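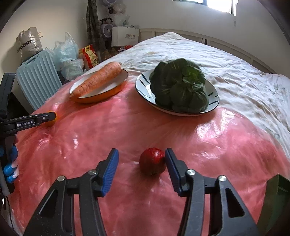
Okay, long one tonight, get comfortable. I finally did what my grandmother always told me to do and stopped keeping all the fruit together. I am a little embarrassed at how many years it took me (she was very patient about it).

In our house growing up, fruit was sorted like mail. Apples lived in the cold back room in Himville, wrapped in newspaper, and you did not put them anywhere near the bananas. I thought this was just one of her rules, like no whistling at supper.

Well, it's the gas! Apples give off ethylene as they ripen, and it hurries along a lot of whatever is sitting next to them. Bananas, pears, avocados, all of it. So my big pretty bowl on the counter was basically a race to see what went brown first.

Back in February I bought 20 pears at the Rutdale market, which I know is too many pears for one person, but they were so nice and the bag was right there. Put them in with the apples. You can guess the rest. I made a lot of pear butter that weekend, friends.

So now I have two places for fruit. Apples go in the crisper drawer, in a bag with a few holes poked in it. Citrus can sit out for a week and be perfectly happy, and after that I move it to the fridge too.

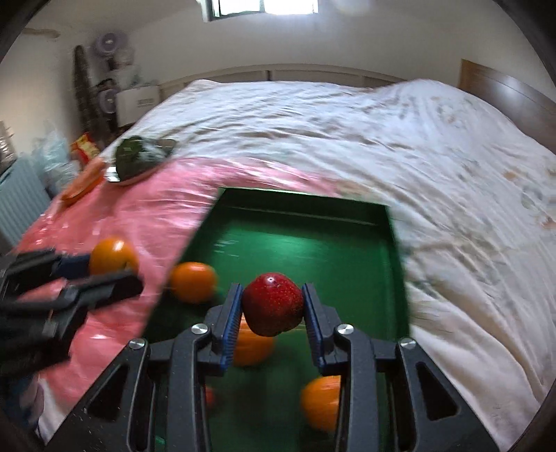
Apple and oranges, the green tray.

Somebody asked about oranges after my last thread. Pick the heavy ones! Hold two the same size, one in each hand, and take the heavier. Color doesn't tell you nearly as much as you'd think, and I've had some greenish ones from the Druruvgate stand that were sweet as anything.

And please don't wash your berries until you're ready to eat them. I know, I know, it feels so productive to come home and rinse everything. Dry them well if you must, and put a paper towel in the bottom of the box.

Tomatoes I leave on the counter, stem side down, till they're ripe. My neighbors on Chung Street keep theirs in the fridge from day one and we have agreed not to discuss it.

If your family had a fruit rule, please tell me, I want to hear all of them. I'll be up a while yet, there's one more jar of pear butter and I just made toast.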